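Notes on Preparing Earth Pigments for Egg Tempera

January 2016

Several readers have written since August to ask how the dry colours described in these pages are prepared before they reach the palette. The following notes set out the practice adopted in my own studio at Sistby. They concern natural earths only, namely ochres, siennas, umbers and green earth, and should not be applied to manufactured colours without separate enquiry.

Selection of the raw material

Earths vary a great deal from one pit to the next, and even within a single bag. The yellow ochre I use at present comes from a bank near Somau, where it lies beneath a thin layer of gravel. It is a warm, slightly greenish yellow when dug and becomes paler on drying. A second ochre, from Borard, is redder and contains more sand. Both are acceptable. The Borard material requires longer washing, and I tend to keep it for underpainting.

Lumps should be broken by hand and any roots, stones and shell removed. The broken material is then left to dry on trays for 12 days. Artificial heat is best avoided with yellow ochre, as strong heating will turn it red. Where a red is wanted the colour may be roasted deliberately, in small amounts, in an iron dish kept for that purpose.
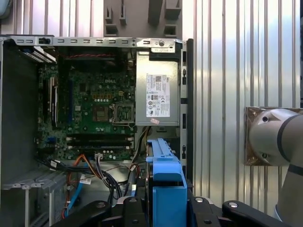 Inside the open case, with the fan cable along the top of the board.

Washing

The dry earth is stirred into a bucket with plenty of clean water and allowed to stand for one minute. Sand and grit fall to the bottom in that time. The coloured water is poured off into a second bucket and the residue discarded. The process is repeated until very little grit is left behind. For the Somau ochre three washings are normally sufficient. For the Borard ochre I have needed 8, and on one occasion 9.

The final bucket is covered and left until the water above the colour is clear. The water is drawn off with a length of tube — pouring disturbs the finest particles, which are the ones most worth having — and the remaining paste is spread on glazed plates to dry.

My colleague Afiq Yusof prefers to filter the paste through cotton cloth. His method is quicker, but some colour is always lost in the weave, and the cloth cannot afterwards be used for a different pigment.

Grinding

Dried cakes are crushed in a mortar and passed through a fine sieve. The powder is then worked on a glass slab with a little water and a glass muller, using a wide figure-of-eight movement and scraping the colour back to the centre from time to time. A tablespoon of washed ochre may take up to 60 minutes. Umbers are softer and need less. Green earth is greasy under the muller and does not repay long grinding; its colour becomes weaker if it is worked too fine.

The slab must be cleaned thoroughly between colours. A spoonful of coarse salt, ground dry and wiped away, will lift most stains.

A dust mask should be worn whenever dry powder is handled. Umbers in particular contain manganese, and their dust should not be breathed in. Food and drink should be kept out of the room.
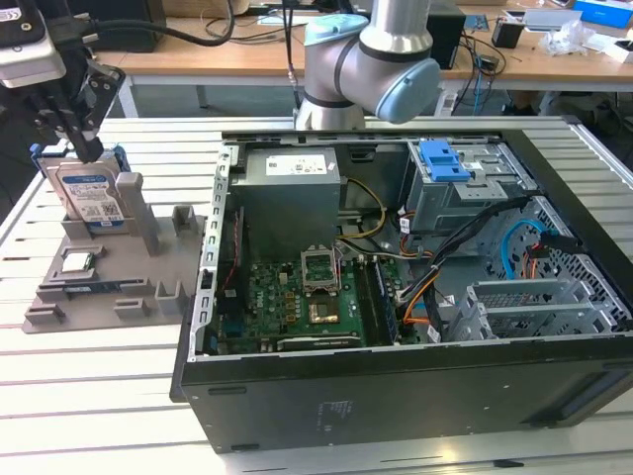 Computer tower on its side on the slatted table, side panel off.

Storage

Ground colours may be stored dry in jars, or as a paste under a shallow layer of water. I favour the second arrangement for anything in regular use. The jars are labelled with the place of origin, the month of washing and the number of washings. Faizal Kusuma, who taught me to paint in tempera, also recorded the weather on the day of digging. I have not continued that practice.

Tempering

Equal parts of pigment paste and egg yolk make a sound starting point, adjusted by testing on a piece of glass. A well-tempered paint will dry and peel from the glass in a flexible skin. If it crumbles, more yolk is needed. If it remains greasy, there is too much. Siennas take noticeably more yolk than the ochres.

Further notes on green earth, including the two samples received from Simanjuntak, will be published once the test panels have been given time to cure.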